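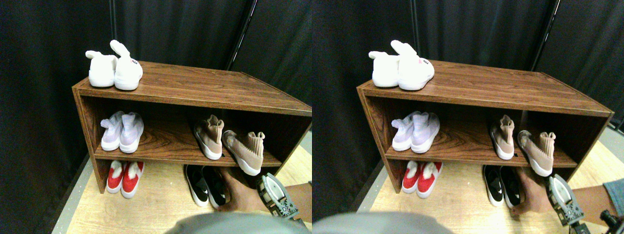 # Shoe rack: frequently asked questions

Applies to the Vilama low rack, open front, one middle shelf. Maintained by Yayra Osei. Last revised 2023-02-13.

**What are the usable surfaces?**

Three: the flat top, the middle shelf, and the bottom compartment. All are open at the front.

**Which shoes go where?**

Put light pairs on top or on the middle shelf. Knit and sock-style sneakers suit the middle shelf, where the collar has room to stand. Flat everyday sneakers go in the bottom compartment. Boots over ankle height belong in a closet.

**Heels out or toes out?**

Either is acceptable, provided both shoes of a pair face the same way. Heels out makes a pair easier to grip and remove. Toes out makes similar models easier to tell apart.

**My knit sneakers fall over. Is the shelf uneven?**

Check with a level first. If the shelf is true, the cause is usually the shoe — a tall soft collar has no stiffness of its own, and the pair leans as soon as one shoe is bumped. Stand the two shoes in contact with each other, or fill the collars with tissue paper.

**Can shoes be stored on the floor under or in front of the rack?**

Short term only. Shoes left on the floor get kicked onto their sides and pushed back out of reach. Return them to the bottom compartment at the end of the day.

**Is it safe to put shoes with ears, tabs, or other soft trim on the top?**

Yes. The top has no clearance limit, so tall heel tabs are not pressed against a shelf. Tabs that have folded can be straightened by hand and left overnight.

**Can I put wet shoes on the rack?**

No. Dry them on a mat first. Standing water can leave white rings in a glossy finish, and repeated wetting lifts it at the shelf edges.

**Do white or pale shoes need to be kept apart from dark ones?**

Keep them apart if the dark pair is new or made of dyed fabric. Red and black textiles transfer color most readily, mainly when damp. Separate shelves are sufficient.

**How do I clean the finish?**

Wipe along the grain with a barely damp cloth, then a dry one. Do not use abrasive pads or solvent cleaners. For scuffs from rubber soles, try a white eraser before anything wet.

**How far should the rack stand from a curtain or wall?**

Leave a gap of 40 mm. Fabric resting against the back collects dust and catches when shoes are pushed in.

**How often should the rack be emptied?**

Every 14 days in regular use. Remove everything, brush out grit, and wipe each surface. Grit is the main cause of scratches on the shelves.

**Who handles replacement shelves?**

Send requests to Senyo Antwi at Brikance. Quote the model name and which shelf is affected.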